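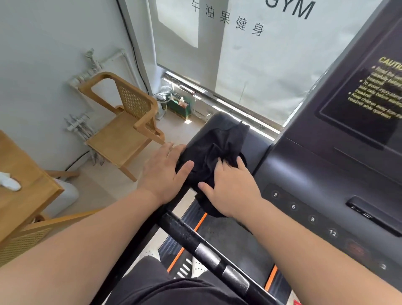 What do we clean the treadmills with now? A black cloth dampened with plain water and a little dish soap, wrung out hard, then a second dry cloth right behind it.

Notebook, January, started 7:40 in the morning

Round two of the cloth trial and I'm really pleased with it! Sosina Chala was right that the spray was the problem. We'd been using the Drenach citrus stuff on everything because it smells nice, and it leaves a film on dark gray plastic that you only notice when the light comes in low through the window. Then dust sticks to the film, somebody sprays more on top, and you get that gray bloom all along the side rails. With soap and water it came away on the second pass.

Order I've settled on: console first, then handlebars, then side rails from the front end back, then the motor cover, floor last. I used to start at the rails and then knock dust down onto them from the console, so I did them twice every time (for months, embarrassing). Power off at the wall before any of it. The speed buttons are right where your sleeve goes.

Rails. The rounded front end by the console is the worst spot on the whole machine. People put a hand there when they step on, so it gets skin oil and chalk and whatever was on the door. Flat hand on the cloth, lean on it a bit, short strokes. A bunched cloth works better than a folded one on the curve, which surprised me. On the long straight part, folded is better and you can flip it to a clean side.

Console. Cloth only, nothing sprayed, ever. Go lightly over the caution label. The one on the Ridley machine upstairs has lost half its text from scrubbing and I had to write off for a new one. I go around the buttons with a corner of the cloth over one fingertip and a cotton swab for the ring where the dirt sits. The display window gets the dry cloth only.

Handlebars. Shiny parts scuff and the scuffs are there for good, I tried. Kercombe sell a plastic polish that made a lovely job of a test patch for one afternoon and then it was slippery, so please don't use it where anyone holds on! The bottle is in the back cupboard with a note on it.

Belt. Dry brush along its length, and no soap near it. I check under the edge for lube while I'm down there. The odometer on number 3 reads 566, and Derese (the service people) want it looked at when it passes 1000, so there's plenty of time, but I'm writing the number down each month anyway.

Window sill. Forgot this last round. The track behind the treadmill collects fluff like you wouldn't believe, and it blows straight back onto the rail you just wiped. Vacuum with the narrow nozzle, then a damp cloth wrapped around a paint stirrer. It fits perfectly, I was thrilled. Leave the frosted film on the glass alone apart from a soft dry wipe, and stay off the edges of the lettering.

Cloths: we have more than 66 of the black ones if you count the ones in the dryer. Wash them warm, no softener, or they just push the water around. I'm keeping the gray ones for floors only.

To do: swabs are nearly out. Try the same soap mix on the rower seats. Ask Sosina where the second paint stirrer went.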